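Tuesday, late

Robot club again, and I have come home with a headache and somebody else's pencil case.

The plan for the evening was simple enough. Everybody was to get their arm to pick up the blue one, move it across the table and put it down by the pink one. This is all done on screen, in the simulator, and I had told them the week before that it would be a gentle way in. Nothing to charge, nothing to drop on your foot. Maximiliano Bravo, who is fourteen and has already built two real robots out of his mother's kitchen drawer, asked whether gentle meant boring. I said it did not. We then spent 45 minutes getting everybody logged in.

The school laptops have been updated over half term and no longer believe in the shared drive. Three of them wanted a password that only the office knows, and the office goes home at four. In the end we doubled up, which produced the usual arguments over who gets to type. I put Maximiliano with the two quiet girls from Year 8 in the hope that he would help them. They turned out to be faster than he was and he took it quite badly.

By half past five we had the team names settled, at least. Ninance is Maximiliano's lot. Grenunora is the back table, who say it is a planet. Shabalala is named after somebody's cat, and Prasetti was reached by vote after a long and bitter debate in which I took no part except to veto the first suggestion.

Then the work. The trouble with the wrist camera view is that they all expect to see what the arm is doing, and mostly what they see is table. I had forgotten how cross this made me when I first tried it. You want the cup, you can see a bit of the cup, you nudge the arm towards the cup and it slides off somewhere else entirely because left on the screen is not left for the arm.
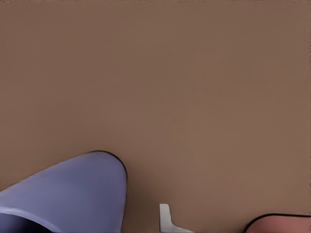

Grenunora had the idea of tipping the view down so the gripper would sit in the middle. A good idea, and I said so, and it would have been a better one if they had saved before trying it. They lost the whole of last week's script. I gave my speech on saving, the one with the story about my dissertation, and I could see them mouthing along to it.

Shabalala decided to leave the camera alone and put the numbers in by hand, working them out on squared paper like something from the war. It was slow and there was a lot of rubbing out. I rather admired it. They had a go at closing the fingers at 84 on the slider, which shut them on thin air with great confidence, then worked their way down through every other number they could think of. A small crowd formed. When the arm did at last get hold of the thing and lift it, there was a cheer, and then it carried the cup straight through the tabletop and out the other side. I hadn't known it could do that. I have written to the people who make the simulator but I don't suppose it will be a priority.

Prasetti spent most of the session changing colours. I was told this was testing.

I had meant to show them how to write one small function for moving and use it over and over, and I got as far as writing "move_to" on the board. Next week. I say next week every week. The regional round is at the end of October and at present we have four teams, one working pick, no working place and a very nice logo.

Seven of them stayed behind to pack up, though, without being asked, and one of the quiet girls wanted to know if she could run the simulator at home. I said yes and wrote down the address for her. She asked if it would work on her nan's computer. I said it depended on the nan. She wrote that down as well.

Caretaker turned the lights off on us at ten past six. Chips on the way home, eaten in the car with the window down, and a long think about whether left ought to be left. Must ring the office in the morning for that password. Must also find out whose pencil case this is, it has a live snail sticker on it, or at least I hope it's a sticker.

Comments (4)

gillian_t
We had the cup through the table too! Check the collision box is switched on for the table, ours was off by default. Took me a fortnight to find.

Oldlathe
My dissertation story involves a floppy disk and a fridge magnet. They don't know what either of them is.

Mrs P
I think the pencil case is my son's. Green zip? He says the snail is called Kevin.

gillian_t
Also get them to draw the arrows on a sticky note on the edge of the screen, which way the arm goes for each key. It helped mine a lot with the left and right business.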